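4. Flattening Before Folding

4.1 Why a separate flattening stage

Most work on robotic folding starts from a garment that is already spread out. A person lays the shirt on the table, smooths it, and steps back. The robot then makes the folds. In our earlier trials with the Plovetar controller, we found that the folds themselves gave little trouble when the starting state was good. The failures came from the starting state. A hem that was turned under by the width of a finger led to a crooked first fold, and each later fold made the error larger.

For this reason we split the task into two stages. The first stage, which we call Derklow, takes a garment in any state and tries to bring it to a flat layout. The second stage folds it. The two stages share a camera view and a robot but have separate policies and are scored separately. This section covers only the first stage. The folding policy is the one described in Section 3 and was not retrained.

Flattening is harder to define than folding. There is no fixed number of steps, and there are many acceptable end states. A shirt may lie with its neck toward the left or the right and still be ready to fold. We therefore did not require a fixed orientation. The folding policy was trained on garments in all four main directions, and it picks its own first fold from what it sees. Derklow only has to deliver a garment whose outline is open, whose layers are not crossed, and whose creases are shallow enough that they do not change the outline.

4.2 Garments

We chose sports jerseys as the main test class. They differ from the T-shirts used in most earlier studies in three ways that matter here. First, the armholes of a sleeveless jersey are large, and the cloth next to them has little to hold it in place, so it flips over easily when the body is pulled. Second, printed letters and numbers are often stiffer than the cloth they sit on. The cloth bends at the edge of the print and resists bending inside it. Third, the trim and side panels are often in a second color, which breaks up the outline as the camera sees it. A segmentation model that depends on color will often cut the garment at the trim and treat the panel as a separate object.

The third point had a direct effect on our design. An early version of Derklow used a garment mask as its input. On plain shirts this worked well. On jerseys with white panels, the mask often stopped at the colored part, and the policy then picked grasp points on the border between the two colors in the middle of the cloth. We dropped the mask and passed the full color view to the policy.

4.3 Robot and workspace

The robot has two arms with a parallel gripper on each. The head camera looks forward and down at the tabletop. The table is covered with a soft gray pad. The pad serves two purposes. It lets the fingertips press slightly below the level of the cloth, so that a single layer can be pinched from its edge, and it adds enough friction that one side of a garment tends to stay put while the other side is pulled. On a bare tabletop, the whole garment slid toward the moving arm in most of our pilot trials. 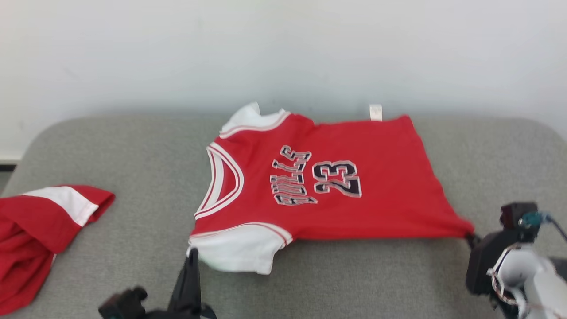 Figure 2. Head camera view during the flattening stage. The right gripper holds the lower right corner of the jersey at the hem, and the fingertips of the left gripper are at the edge of the lower white panel.

The policy has to decide at each step whether both arms should act or whether one should wait. We considered three options for this. In the first, the arms take turns. In the second, both arms always move, and each must have a target. In the third, each arm has its own output, which includes a hold action that keeps the gripper where it is and keeps it open or closed. We use the third option in all results below. Taking turns was stable but slow, and it could not produce a stretch, in which one arm keeps hold of the cloth while the other pulls away from it. Forcing both arms to move gave many needless grasps, and a needless grasp on a nearly flat garment usually makes it worse.

The hold action turned out to be the most useful single part of the design. With one gripper on a hem corner, the other can work on a panel or an armhole without dragging the body of the garment across the pad. Human operators did this without being told to, and the policy learned it from their demonstrations.

4.4 Demonstrations

We collected 1,000 demonstrations of flattening by teleoperation. Each one began with the garment dropped on the table from a closed gripper and ended when the operator judged that it was ready to fold. Operators were told to work at a normal pace and to leave mistakes in. If a grasp missed, they tried again in the same episode. We did not trim these parts out. A policy trained only on clean episodes had no example of what to do after a missed grasp, and in pilot runs it would often repeat the same miss.

Other garments were allowed to remain on the table during an episode. This was a choice we made after the first round of collection, which had been done with a single garment at a time. In the planned use of the system, garments arrive in a loose pile, and the robot works on one while others lie nearby. A second garment of the same color as the first is the hardest case, and we made sure that it was well covered. The operator did not mark which garment was the target. The policy has to infer this from position and from the state of the cloth.

All views were recorded together with joint positions and gripper opening. We did not record force. The grippers stop closing at a fixed current, and the same limit was used for every garment.

4.5 Training

Derklow uses the same image encoder as the folding policy, with the weights frozen. The action head predicts a short sequence of motions for both arms, of which only the first part is carried out before the next prediction. Shorter sequences made the arms hesitate near the cloth. Longer ones made them slow to react when a layer slipped out of the grasp.

We trained two versions. The first, Derklow-A, saw only the current view. The second, Derklow-B, also saw a view from a short time earlier. The second view helps with a problem that is common in this task. When a gripper has closed near the edge of a garment, its own housing often hides the place where the fingers meet the cloth. From one view, it can be hard to tell whether the cloth is held or only touched. With an earlier view, the policy can compare how the nearby folds have moved.

We compared both with Zekar, a baseline that picks a grasp point and a release point from a heat map and carries out a fixed pick and place motion. Zekar was retrained on our data, with each demonstration cut into separate pick and place pairs. Pairs in which both arms were holding cloth had to be left out, as Zekar has no way to represent them.

4.6 Scoring

Each trial had a time limit of 15 minutes, after which it was stopped and counted as a failure. A trial could also end when the policy gave its stop signal. Two raters then looked at the final view and marked the garment as ready or not ready to fold. They did not know which method had been used. When they disagreed, the trial was marked as not ready.

We also considered using covered area as a score, as several earlier studies have done. We kept it as a second measure but do not rely on it. A sleeveless jersey can cover nearly its full area with one armhole panel folded over the body, and this state is not ready to fold. The reverse also occurs. A garment may lose some area to soft, even creases and still be folded without trouble.

4.7 Results

Derklow-B was marked ready more often than Derklow-A, and both did better than Zekar. The order was the same for plain shirts and for jerseys, but the gap between Zekar and the other two was wider on jerseys. Most of Zekar's failures on jerseys were of one kind. It opened the body of the garment and then could not fix a flipped side panel, as each attempt to pull the panel also moved the body.

The remaining failures of Derklow-B fell into two groups. In the first, the policy took hold of both layers at the hem when it needed one. In the second, it gave its stop signal too early, with a small part of an armhole still turned over. The second group is probably a matter of data. Our operators did not fully agree among themselves on when a garment was ready, and some episodes end with a small fold left at the armhole.

We tested whether the flattening result carried over to the folding stage by running the two in sequence on the Lashari garment set, which was not used in training. Garments marked ready were in most cases folded correctly. Where they were not, the cause was usually in the folding stage itself, with a slipped grasp on the second fold. We return to this in Section 5.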